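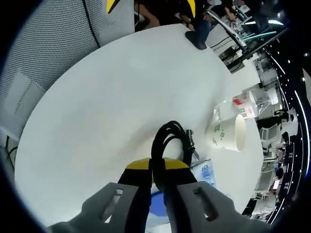 The case for keeping the deposit

Clinden council wants to drop the deposit on cups and jars at its summer market and go back to letting stallholders hand out whatever they like. The vote is in February. I think it would be a mistake, and I say that as someone who found the scheme irritating for most of its first year.

The idea is simple enough. You pay 16 pence more for your drink or your pickles, and you get it back when you return the container to the hut by the car park. Last season 2,018 containers came back. The council's report calls that disappointing, as it had hoped for more. It had no figure at all for what was thrown away before, so I don't know what the disappointment is measured against.

Normunds Venckus runs the bread stall and wants the deposit gone. He told the last public meeting that it slows his queue and that older customers find it confusing. He is right about the queue. I have stood in it. But the delay comes from giving change in coins, and the market at Jendadthorpe dealt with that by rounding the deposit up to 20 pence and letting people pay it by card.

The stronger objection is cost. Washing is done at Fivach, a half-hour drive each way, and the van isn't free. Oluwatosin Ibrahim, who looks after the market accounts, puts the loss at around £2,000 for the season. Spread over 132 stall pitches, that is a little over £15 each. I would pay it if I had a stall. Several stallholders have said they would too. 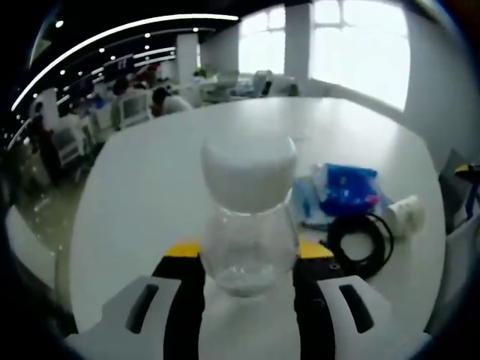

A clear jar with a wide white lid.

What bothers me most is how quickly we give up on things like this. A new habit takes a few years to settle. People grumbled about bringing their own bags, and then they stopped. The deposit has had two summers, one of them very wet, with the return hut shut for part of it while the roof was mended.

I would keep it for three more seasons, move the hut nearer the gate and put up a sign that can be read without glasses. If returns are still poor by then, drop it. The papers for the vote are at the library desk, and comments can be left there in writing.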